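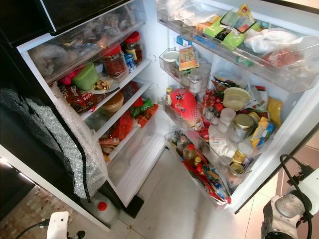

**Left wrist cable keeps snagging. Is a longer one really the fix?**

Posted by Refugio Gallegos

Two-arm mobile unit, doing kitchen fetch-and-place. After more than 4000 cycles the left gripper started dropping its connection whenever the arm reached low. Drenton support says buy their longer cable for 70 dollars. I don't buy it. The old one looked long enough to me, and the fault clears when I power cycle.

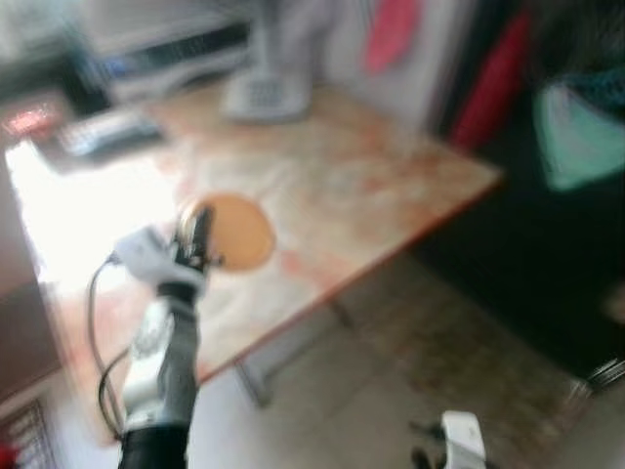
*Left arm over the table, cable loop on the outside.*

Has anyone fixed this without ordering parts?

**Yesenia Tovar**

I'd doubt the length too. Power off, unplug at the wrist and look at the pins. Mine had one pushed back, and a restart hid it for 11 days. Then move the lower cable clip down a joint and run the arm by hand through its whole reach. If the plug takes any pull, the slack is in the wrong place.

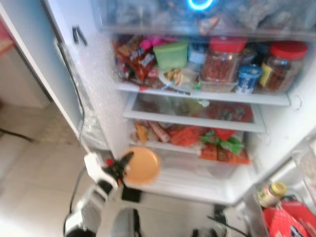 Clip position matters most on low reaches, and the vendor's diagram only covers tabletop work. Check it with the gripper at lower shelf height, holding a plate tipped up on its edge, and watch the loop down the left side of the arm. Buy the cable if it still faults after that — I'd bet it won't.

**gistley_29**

just tape it. mine's been taped since December, no problems so far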